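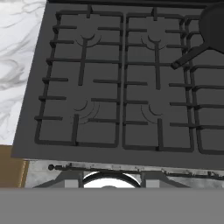

Gripper view over the simulated hob, pan handle top right.

Notebook, kitchen task, March

Back on the pan job for the Ovlow round. We agreed last time that the arm has to get hold of the handle from the front of the cooker, so I spent most of the afternoon in the Wemer sim trying start poses and drinking far too much tea.

The wrist view is harder to use than I'd hoped. Black handle, black grates, dark hob — I had to squint to find the tip myself, so I can't be too cross with our detector. I tried turning up the contrast and it fell in love with the grate bars instead. Left that for now.

Wrist was set to 90 degrees to start with, then I brought it back by 8 and liked that better. Seed is 3967 if anyone wants the same layout (please write it down this time, we lost a whole evening over that before half term!).
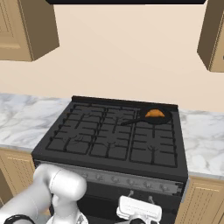 Room view: gripper low in front of the oven door, food in the pan.

The room view is so much kinder. The orange food stands out a mile, so I'm wondering if we find that first, then work back to the pan and look for the handle from there. Garrido's old colour script might do it, it's still in the shared folder under Esach I think.

One worry: starting this low, the gripper has to come up past the knobs before it gets anywhere near the hob. Need a waypoint out in front. Did 3 dry runs on paper and they all looked daft, will redraw.

To do: colour script, waypoint, ask about wrist limits.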